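Erkon: Korpus zu Zeugnisverweigerung und Verlesungsverboten

Datenblatt, Version 7, Stand 6. Juli 2021
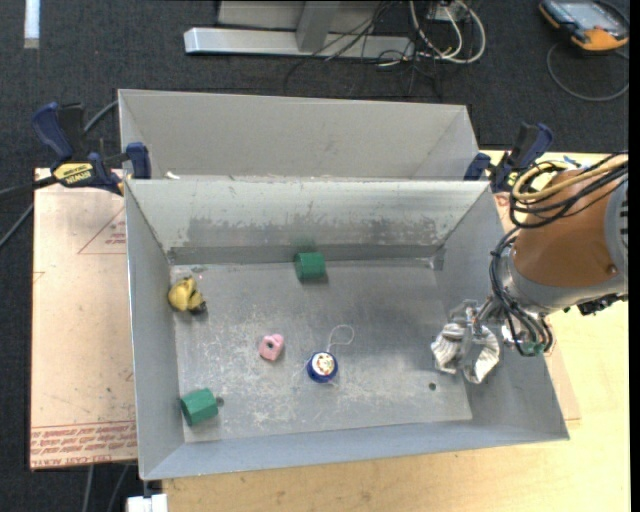 Greifer am gerippten Stoff im vorderen der beiden grauen Metallbehälter.

Inhalt
Erkon enthält 1631 Auszüge aus Entscheidungen deutscher Strafgerichte, in denen die Verwertbarkeit früherer Aussagen nach §§ 52, 250 und 252 StPO erörtert wird. Aufgenommen sind nur Passagen aus den Gründen, keine Tenöre und keine Kostenentscheidungen.

Dateien
erkon_haupt.csv: Auszüge mit Kennung, Gerichtsart, Jahr, Normzitat
erkon_label.csv: Annotationen, verknüpft über die Spalte kennung
schema.txt: Beschreibung der Felder
Zeichensatz UTF-8, Trennzeichen Semikolon.

Annotation
Das Labelschema umfasst 29 Klassen. Es geht auf das ältere Schema Jemska zurück, das die Vernehmung des Ermittlungsrichters noch nicht gesondert erfasste. Nahezu 800 Auszüge wurden doppelt annotiert. Abweichungen stehen unverändert in der Spalte zweitlabel; eine nachträgliche Vereinheitlichung fand nicht statt.

Vorverarbeitung
Die Segmentierung erfolgte mit Doolan. Randnummern wurden entfernt, Fundstellen in Klammern blieben erhalten. Namen von Beteiligten sind durch Initialen oder Rollenbezeichnungen ersetzt. Bei OCR-Quellen kommen Trennfehler am Zeilenende vor.

Einschränkungen
Amtsgerichtliche Entscheidungen sind unterrepräsentiert. Das Feld normzitat gibt die Schreibweise der Quelle wieder und ist nicht normalisiert. Für Prognosen über den Ausgang einzelner Verfahren ist der Korpus nicht vorgesehen.

Bezug und Pflege
Ablage im Repositorium Anduvstead, Ordner erkon. Fehlermeldungen bitte mit Kennung und Dateiversion. Die nächste Fassung ist für Oktober geplant.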